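Gripper keeps dropping soft stuff after a few hundred grabs, pads or settings?
posted by kaewsai

So I've been folding and un-bunching fabric with a pair of hand grippers, one to hold and one to pull, and the pulling one has gotten flaky. Up to about 200 grabs in a session it's fine. After that it starts closing on the cloth and coming away with nothing, or it hangs on to one loop and stretches it out (I've wrecked a good sock this way, and it wasn't my sock). I already slowed down my close and tightened the fingers one notch, no change.

The one in front is the one giving me trouble, lined up on the knit with the other one pinning the cloth down.

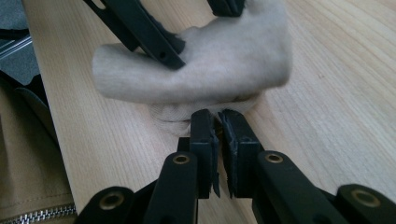

What I've tried so far
Wiped the pads with a damp rag. Swapped the two grippers left for right, and the problem moved with the gripper, so it isn't my hands. Checked that it closes all the way with nothing in it. Before I order pads from Prurkura I'd like to know if I'm looking in the right place. They want 17 dollars a pair and shipping takes forever.

rilbridge_tom
Pads. Look at the top edges, they're chewed up, and the left one has a flap hanging off the inside. On a knit that flap can catch a loop before the pad face ever touches the cloth, and then you get your stretched sock. Ours are on a 1,000 grab swap and I wouldn't push it to double that. If you're stuck waiting on parts, trim the flap flush with a sharp blade. Take the pad off the finger first! I didn't, and I have a scar on my thumb to show for it.

moth_and_wool
mine did this too, i just squeezed harder

pernetti fan
Please don't squeeze harder, that's how I bent a linkage. I agree on the pads, but check the pivots while you're in there. Hold one finger still and wiggle the other sideways. If it rocks, the tips can meet crooked and new pads will wear the same way, mine were toast again by 500. Also log your drops by count for a session or two before you swap, so you can tell if the new pair fixed it.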